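Buscar en el repositorio Buscar Introduce tu búsqueda

Marcos flotantes para obra pequeña: montaje y limpieza
Trabajo de proyecto, taller Astden

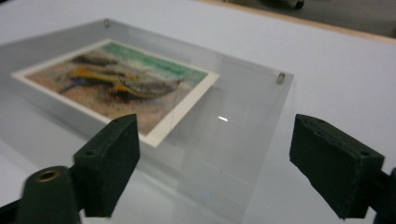

Núm. 87 – pág. 143

El proyecto estudia cómo presentar láminas de formato pequeño bajo acrílico transparente. El panel se apoya plano en la mesa blanca, con la tarjeta pintada debajo, y los separadores metálicos plateados lo fijan después a la pared. Elegimos una tarjeta con borde color crema en los cuatro lados, así no hace falta paspartú.

El primer problema fue el brillo. La luz del techo se refleja en la superficie y tapa parte de la obra – según el ángulo, bastante. En la sala Yakubu bajamos los focos y mejoró algo.

El segundo fue centrar la tarjeta. Con plantilla de papel tardamos hasta 100 segundos por marco; sin ella hubo que repetir casi siempre. Los separadores se aprietan a mano y se revisan el domingo, antes de colgar.

Queda pendiente probar el acrílico mate de Brestach.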